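Shared hall, several people with hand-held grippers: what rules for floor space, markers and storage?
Posted in Robotics and Automation / Good practice
12 February 2024

Oldřich Matoušek

We record manipulation tasks with hand-held grippers in a hall that we share with other users. The project is called Gramon. At present there is one page of rules, written when a single operator worked there, and it covers little more than charging and signing out the kit. I have been asked to replace it before the end of February.

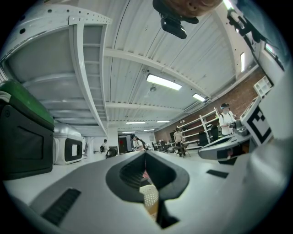

The points I can't settle are these. First, whether people who are only passing through should keep to a marked route while someone is recording. Second, how often the square markers on the grippers should be checked, and what counts as a fail. Third, whether the equipment cases should be kept in the same room as the work. The machinery standards I have read assume a powered arm with a fence or a scanner, and most of the text falls away when the thing is held by a person. Is there an accepted practice, or does everybody write their own?

El-Sayed

Just do a risk assessment. Nothing is powered enough to hurt anyone so the arm standards don't apply. We never had rules and it was fine. Tape on the floor comes up in a week anyway.

Lenka Doležal

I would disagree with part of the above. The arm standards are the wrong starting point, but the ordinary duties for a workplace remain: clear routes, safe storage, trained users. An operator wearing a head camera and watching his own hands has poor awareness of what is behind him, and that is the hazard to write down first.

At Distville we gave each operator a square of floor, 2550 mm on a side, and kept a walkway of 900 mm between squares. Those figures came from our own trials and I would not copy them without measuring the reach of your people. Anyone crossing a square says so aloud and waits for an answer. The walkway rule applies to visitors and managers too - put that in writing, as it will be tested.
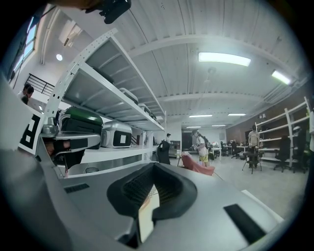
Storage needs a rule of its own, separate from the floor plan. Ours had grown by habit, and two sets of kit were once returned with each other's calibration files. Hard cases on open shelving, silver ones or the dark green and black sort, are acceptable in the work room provided that each carries a label on its front and has a fixed place. With sloped shelves I would also ask for a lip or a strap, and keep the heavy cases low. Chairs go back to the desks before recording starts, and no coats are left on them where a sleeve can trail into the route.

For the markers, we check at the start of each session and after any knock. A marker fails if it has lifted at a corner, is scratched across the pattern, or is missed by the detector in 3 trial poses. Replace it, recalibrate, and log both. Wiping it and carrying on is a fail as well, if the detector still drops out.

I would keep the whole document to 2 pages. Ours reached nearly four and people stopped reading it. Name one person per session who can stop the work, and put the name on the door.

Oldřich Matoušek

Thank you, Lenka. The stop authority was missing from my draft altogether. Did you treat the finger pads as a wear part with a set life, or only on inspection?

Lenka Doležal

Inspection only, at the same time as the markers. We change both pads together, so that the grip stays even, and note the date in the log for that gripper.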